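April 2021

Trinidad Magbanua has run manipulation trials at Landitz for two years, and her answer on household chores is short. "Wiping a flat counter, yes. Emptying a pocket tray, not reliably."

The current task set has 11 chores. Each is recorded with hand-held grippers before any policy is trained.

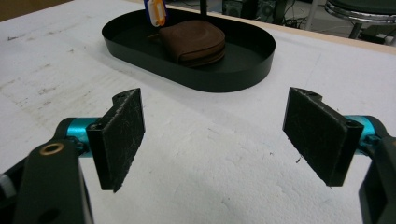 "Rigid parts are mostly solved," she said. "Soft goods deform under the pads, and the force estimate drifts." Her group collected 146 demonstrations of the tray task in November. She wants 3000.

Shop-floor work fares better, in her view, when the parts arrive in a fixed orientation. Homes offer no such fixture. An operator with a gripper in each hand can clamp a brown oval item and hold it just over the end of a tray; Magbanua says a policy still misjudges that height. 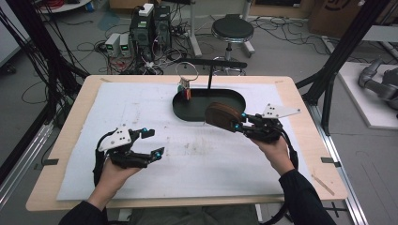 Deployment is a separate question. Cherry Mae Gatchalian, who handles integration, puts unattended use further out. "One hand does the lift and the other waits, open. Deciding when the second hand should help is the part we can't script."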